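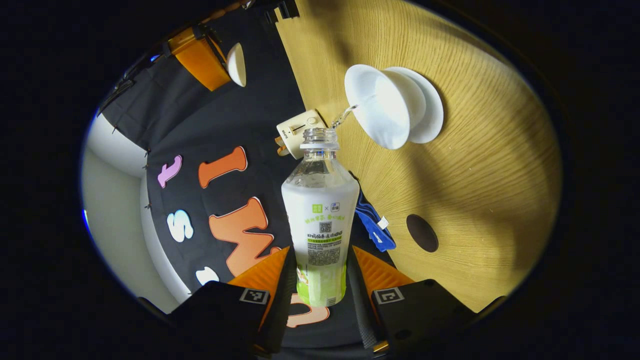
Bottle with the cap off, white cup on its side.

Friday, January 22, 2021

Day 11 of the office water challenge and I feel exactly the way I felt on day one, only with more trips down the hall.

I should write down what we were promised, so I can check it later. The email said that 2,000 milliliters a day would give us clearer skin, better sleep, sharper focus in the afternoon and fewer headaches. It also said "flush toxins," and that was the line where I stopped believing the rest. Which toxins? I wrote back and asked. I got a link to the Ostasa site, which has a lot of blue on it and a video of a waterfall. I watched the whole video. It didn't name a single toxin.

Ostasa is the app we log it all in. You tap a little glass every time you drink, and the glass fills up, and when you reach your number it throws confetti. It doesn't know if you drank anything. I tapped it four times on Tuesday while waiting for a call to connect and got my confetti with a dry mouth. As of this morning I have 405 points. You can trade points for a discount on a Golta filter jug, and I suppose I've found the reason for the challenge. I looked up the jug. Even with the discount it costs more than the one at the hardware store, and the cartridges are extra, and they only fit that jug.

The part that bugs me is coffee. Coffee doesn't count. Tea doesn't count either unless it's herbal. Soup doesn't count, an orange doesn't count, and anything in a bottle with a flavor gets you half a glass, with no explanation of how they got to half. I make a pour-over most mornings and that is a big mug of mostly water, and I've been drinking it for years without drying out. The app says coffee is dehydrating. I read up on it last night for longer than I meant to, and the general view seems to be that the caffeine makes you go a bit more, but you still come out ahead if you're used to it. I'm used to it!

Same with the two liters. I wanted to find out who picked that number and why it's the same for me as for the guys in the warehouse, who are on their feet lifting things all shift. I couldn't get a straight answer. Every page I opened quoted some other page. A couple of them said to drink when you're thirsty and more when it's hot or you've been exercising, and that was the least exciting advice I read and the only advice I didn't want to argue with.

To be fair (I'm trying): I did have one less headache this week. But I also went to bed earlier, and I stopped sitting by that awful vent, and January headaches come and go with me anyway. If I hadn't been told to expect fewer of them I wouldn't have been keeping track. My skin is the same. I looked at it under the bathroom light at Stornska, where the mirrors hide nothing, and it's winter skin. Sleep is worse, if anything, because I was up at three on Wednesday and again last night for the obvious reason.

Went by Georgiev on the way home for bread and onions. They've moved the water to the front, whole pallets of it where the clementines were. There's one with added oxygen now. For what? I have lungs. There was another with "structured" on the label and a drawing of a snowflake. I stood there reading labels until my glasses fogged over the mask, and then I bought the bread and forgot the onions. Made the lentils without them. They were flat, and I put in too much vinegar to make up for it.

Drank water with dinner, as I always have. Didn't log it.

The challenge goes until the middle of February and I said I'd do it, so I'll keep going, but I'm changing my own rules. Starting tomorrow I'll drink when I want to, coffee included, and tap the glass the usual number of times so the team average doesn't sink. Then on the last day I'll see if the app can tell, and if anyone says I'm looking fresh. Skipping the jug either way. Tap water at home tastes okay once it's run for 10 seconds.

Need onions. Also call about the vent again, they said Thursday and didn't come.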